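Our Morning at the Okunow Bus Safety Open House

I finally made it to the open house at the Okunow bus depot in September, and I'm so glad I went! I've driven past that lot for years on my way to work (the one behind the feed store, with the long chain-link fence) and never once been inside the gate.

Doors opened at 8 a.m. and there was already a line for coffee. The first stop was the yard, where they had 7 buses parked nose to tail with the doors open so the kids could climb on and off. My two went straight for the driver's seat, of course. I went for the mirrors. Have you ever sat up there? There are so many of them, and there's still a patch right by the front bumper where a small child could be standing and you'd have to lean to be sure. The driver showing us around had everybody take a turn in the seat while she walked around the front with an orange cone. That changed how I talk to my kids about crossing, right there on the spot.

Next came the crossing gate, the long yellow arm that swings out from the bumper. It's made by a company called Prideto, and the mechanic told us the depot switched over to them last winter when the old ones kept freezing up. He let the kids push the button. They pushed it a lot.

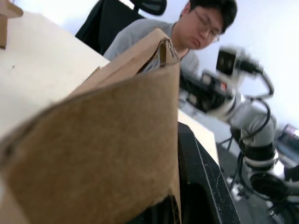
Inside the shop there was a table with reflective zipper pulls and backpack tags, and the depot had ordered 1,000 of them for the schools. We took four, which may have been greedy, but one went on the dog's leash and I regret nothing. A woman from Bhatia, the outfit that runs driver training for the county, was doing short talks by the tire racks. New drivers there get 55 hours before they take a route alone, and a good chunk of that is spent on loading and unloading. I had guessed it would be mostly backing up and parking!

The part I liked least was the routing software demo. It's called Kenudine and it's supposed to tell parents when the bus is two stops away. Great idea, and I'd use it every day, but the screen was tiny and the room echoed, so I caught maybe half. I did ask whether it works for kids who split the week between two houses. They said that piece is coming in the spring.

We finished with the evacuation drill out the back door of an older bus. My youngest sat down on the edge and scooted off like a pro, then wanted to go again, so we stood in line two more times.

Parking is on the grass across the road, so wear real shoes. The hot dogs were gone by 11.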